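Noltance Tastatur-App für Tablets

Hersteller: Plellton
Artikelnummer: 937
Lieferform: Lizenzschlüssel per E-Mail

Noltance ersetzt die Bildschirmtastatur auf Android-Tablets. Die Tasten lassen sich in zwei Blöcke teilen, die links und rechts am Rand sitzen und mit den Daumen erreichbar sind. Breite und Höhe der Blöcke werden in den Einstellungen getrennt für Hoch- und Querformat gespeichert.

Die Wortvorschläge arbeiten vollständig auf dem Gerät. Deutsch und Niederländisch sind vorinstalliert, weitere Wörterbücher können nachgeladen werden. Umlaute liegen auf eigenen Tasten, das ß erscheint bei langem Druck auf das S. Wer häufig zwischen zwei Sprachen wechselt, legt den Wechsel auf die Leertaste.

Eigene Textbausteine werden über Kürzel aufgerufen. Pro Profil sind 720 Bausteine möglich, jeder darf Zeilenumbrüche und das aktuelle Datum enthalten. Die Liste kann als Textdatei gesichert und auf einem anderen Tablet eingelesen werden.
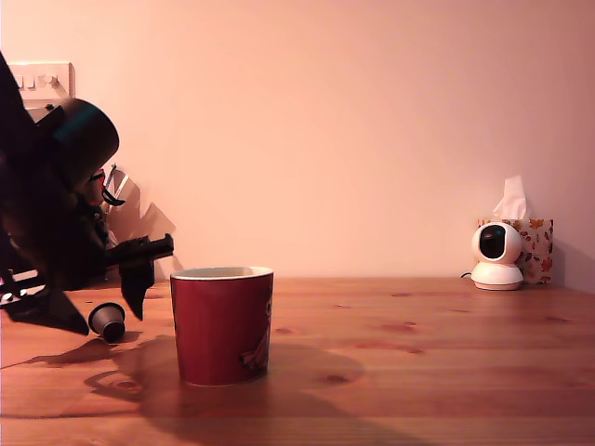 Schwarzer Greifer vor warm beleuchteter Wand

Neu seit dem Update im Mai ist das Farbschema Clornura mit dunklem Hintergrund und größerer Beschriftung. Das bisherige Schema Mensah bleibt auswählbar. Tastentöne und Vibration werden jetzt pro Schema eingestellt.

Technische Daten
Tastaturprofile: 2
Textbausteine je Profil: 720
Testzeitraum: 60 Tage
Internetverbindung: nur für Aktivierung und Wörterbücher
Werbung: keine

Die Lizenz gilt für ein Benutzerkonto und alle darin angemeldeten Tablets. Auf Telefonen startet die App, die geteilte Ansicht steht dort nicht zur Verfügung. Nach Ablauf der Testzeit bleibt die einfache Tastatur nutzbar, Textbausteine und Farbschemata werden gesperrt.

Fragen zu Mehrfachlizenzen für Schulen und Büros beantwortet Jolien Dijkstra über das Kontaktformular.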